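How a robot decides what to pick up

By Kátia Camargo, for the Roltcombe young readers' pages

A robot arm cannot decide anything by itself. It is a set of stiff metal links with motors in the joints. The deciding is done by software, a long list of instructions running on a computer. This page explains how that software gets an arm to take one object out of a bin full of mixed objects, a job that engineers call bin picking.

The program described here is called Plidik. It is divided into four parts, and each part passes its results to the next.

Part one: seeing

A camera does not know what a hairbrush is. It produces a grid of tiny coloured squares called pixels, and each pixel is stored as numbers. Three numbers are enough for one pixel: one for red, one for green and one for blue. A pixel with the numbers 13, 78 and 200 is a strong blue. To the computer, a picture is a very long table of such numbers.

The seeing part of Plidik looks for places where the numbers change suddenly. A sudden change often means an edge, where one object stops and another begins. The program then groups the pixels between the edges into patches and gives each patch a label. This step is called segmentation, which means cutting into pieces.

Segmentation goes wrong in ways that people find surprising. If two objects of nearly the same colour are touching, the program may treat them as one. A scratch on the floor of the bin can look like the edge of something. Clear plastic is harder still, as the camera mostly sees whatever is behind it.
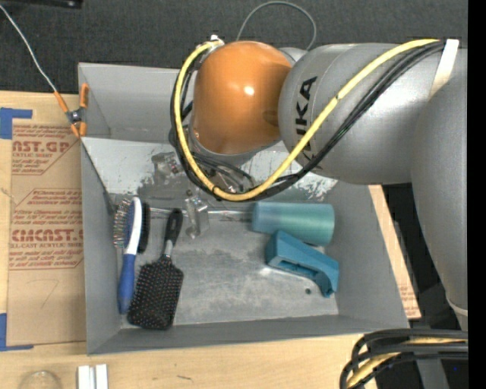 Colour also tells the program very little about distance. For that it needs a depth map, a second grid in which each number says how far away that point is. With a depth map, a cup lying on its side stands up from the floor as a smooth hump, and a scratch stays flat. The two grids are laid over each other and the program compares them. Shiny metal can still spoil a depth map, and then some squares in the grid are left blank.

Part two: choosing

Next, Plidik makes a list of places where an object might be held. Each place on the list is called a grasp candidate. For one look into the bin it makes 258 of them. Most are bad. They may be too close to a wall, or underneath something else.

Every candidate is given a score between 0 and 1. A high score means that the program expects the hold to work. The score comes from a model that has been trained, meaning that it was shown the results of many earlier attempts and adjusted until its guesses improved. The candidate with the highest score goes to the next part.

A long thin object, such as a brush, gives the model a choice. The handle is narrow and easy to close on, but most of the weight may be at the head, so an object held by the very end of its handle can swing round and slip. A place nearer the middle often scores better.

Part three: planning

The arm now has to get there without hitting anything. The planner works on a simple model of the world, made of boxes and cylinders: one box for the table, five thin boxes for the floor and walls of the bin, and several cylinders for the arm itself. Cables are given extra space, as they bend and are difficult to predict.

The planner tries a path and checks it at 200 points. If any shape overlaps another at any point, the path is thrown away and a new one is tried. If no path can be found, the planner sends the candidate back and asks for the one with the next best score.

Part four: moving and checking

The last part is called control. It tells each motor how far to turn, measures how far it really turned, and corrects the difference. This goes round and round very quickly - a feedback loop. You use one yourself when you steer a bicycle.

After each attempt, the program looks into the bin again. If an object has gone, the attempt is recorded as a success. If not, it is recorded as a failure, and both kinds of record are kept for training. Objects may have rolled or slid in the meantime, so the old list of candidates is deleted and Plidik starts again from part one.

Words to know

Pixel: one small square of a digital picture.
Segmentation: dividing a picture into patches that belong together.
Depth map: a grid of distances.
Grasp candidate: a place where an object might be held.
Feedback loop: measuring, correcting and measuring again.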